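### 4.2 Rehearsing the build in simulation

The second Trilow arm arrived at the Wallin workshop in December, a full season after the bench cleared for it had filled up with other people's bicycles. We used the wait to finish the simulator. This was the responsible choice, and also the only one open to us.

The simulated robot shares its joint limits and control code with the physical build. It does not share the wiring, which in the physical build passes through a shoulder bracket that Idun Moen has redesigned 9 times and now refers to by number. Both versions take commands from the same Tretach controller. A script written for one will run on the other, provided the author has remembered to lower the speed. We recommend remembering.

Rooms were put together from a small set of wall and floor textures, chosen by availability and, we must admit, a weakness for cobblestone. The real workshop has painted walls and a drain. Each trial started with both arms extended forward and ended when the target was gripped, the time limit expired, or the left elbow tried to pass through the torso. Of 69 trials, 14 ended by way of the torso. The physical arm cannot do this, although it has made an attempt.

We traced most of these failures to the rest pose, which we had copied from the Deko base without checking which way its shoulder axis pointed. Once the sign was corrected, the planner stopped choosing the short route through the chest. Figure 2 gives a view over the robot's own body in one of the simulated rooms, with the left arm raised and the right arm angled inward.

**Figure 2.** Simulated two-arm robot in a room with a wood floor and a stone-patterned wall. Both arms reach forward from the white body. 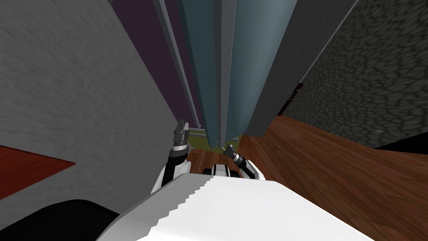
The corrected rest pose was then copied to the physical controller, at reduced speed and with one of us holding the stop button. The bracket needed another revision. Section 4.3 covers the wiring, including the parts we would prefer to leave out.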